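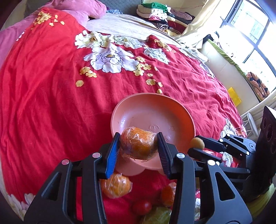
The Titow fruit bowl is supplied by Petkov Housewares to residences, guest accommodation and care facilities that require a simple vessel for whole fruit. It is wide and shallow, with a thick, smooth rim, and is finished in salmon pink. Oranges and similar fruit in plastic film may be placed in it with their wrapping intact — the depth of the bowl allows each piece to be lifted out individually. Smaller fruit may be kept alongside.

The bowl is moulded in plastic and stands on a scalloped base. It is intended for use at room temperature and should not be placed in a microwave or conventional oven.
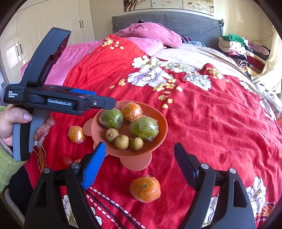 Titow bowl in salmon pink, with wrapped citrus and small brown fruit.

Specifications
Capacity: 2000 g of whole fruit
Colour: salmon pink
Care: hand wash in warm water with a mild detergent
Carton quantity: 6

Orders of 3 cartons or more are dispatched from the Kinard warehouse without a handling fee. Enquiries concerning other colours in the Titow range should be directed to Jomar Sison, Institutional Sales.

Page reviewed 20 Jul 2026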